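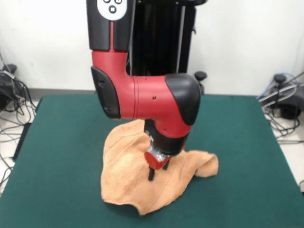

Brulness Handling Laboratory
Gripper Evaluation Working Group
Minutes of the meeting held 12 May 2025, Endham site

1. Minutes of the previous meeting
Approved with one correction: the controller under item 4 should read "Stimness", as in the purchase order.

2. Comparison of grippers on cloth
The group received the interim report on the two-finger gripper and the Shaikh suction gripper. A total of 1597 grasp attempts have been logged on towels and folded garments. The two-finger gripper remains the preferred option for crumpled cloth. The suction gripper performed acceptably on flat, coated fabric only. Members noted that failed grasps were recorded differently by the morning and afternoon operators.
Agreed: one definition of a failed grasp to be circulated before testing resumes.

3. Controller
The Stimness controller stopped without warning on 2 occasions during long runs. The supplier has asked for the full logs. The existing controller will stay in service until a reply is received.
Action: laboratory staff to send the logs.

4. Cameras
The group considered a request for a second fixed camera. Concern was expressed about the time needed for calibration. The request was deferred.

5. Fingertips
Purchase of 10 pairs of replacement fingertips was approved, to be charged to the current equipment budget.

6. Next meeting
To be held in September at Endham. The final comparison report will be the main item.

Brulness Handling Laboratory, Endham | Contact | © 2025 Brulness | Back to top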